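Home - Jobs - Shifts - Contact

Bench packers wanted, Tarnivdale

Avisent need packers for May. Days, plus the odd Saturday. Table work mostly - small items into containers, lids on, labels straight. About 500 a shift once your up to speed.

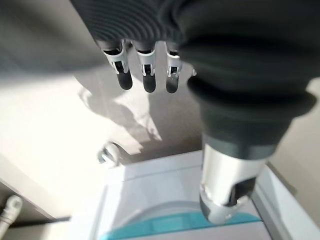

Do I need experience?
None needed, we train you on the first morning.

Steady hands, own lunch. Ring or call in at the Gesgate unit before noon, ask for teh packing desk.

Recent jobs
Label checker, Alva
Evening sorter, Gesgate

Copyright Avisent - Back to top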